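Storage containers for small hardware: leave the seal in or take it out?

kshojaei
May 17, 2020
I'm sorting the loose hardware in my garage: springs, hooks, odd brackets. I have a stack of clear food containers, the kind with four locking flaps and a silicone seal in the lid. Do you leave the seal in for metal parts? I've read it both ways.

Marleny_P
Leave it in. Mine have been on a shelf in a damp basement since February and nothing has rusted.

nillstead26
I pull them. If a part goes in with any moisture on it, the seal keeps it there. Without it the box can air out.

Marleny_P
Then dry the part first. Wipe it, leave it out overnight, box it the next day.

nillstead26
Fine for one spring. I have 305 of them from my uncle's repair shop and I'm not drying each one.

zulkifli_s
Both work if the room is dry. What breaks on these boxes is the flaps. They go at the hinge after a couple of years if you open them every day. I keep the lids off the boxes I use most and stack the rest.

kshojaei
Good point about the hinges. I went through the first batch at the table this afternoon. One box per type of part, and big springs get a box to themselves so they don't tangle. 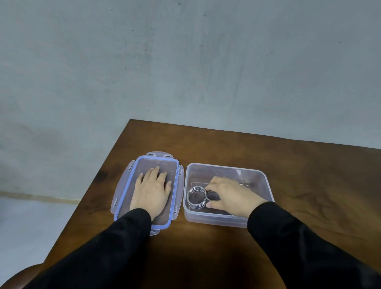
I'm keeping the blue seals in for now. The garage gets humid in summer and I'd like to keep that air out. If I find rust I'll come back and say so.

Svenja F.
Do you label the lid or the base? Lids get swapped.

kshojaei
Base, on the short side. Masking tape and a marker.

nillstead26
Tape falls off in a humid garage. Use a paint pen.

Marleny_P
A paint pen doesn't come off when you change what's in the box. Tape is fine, just replace it.

zulkifli_s
Throw a silica packet in with anything you won't touch for a year. I got a bag of 100 and still have most of them.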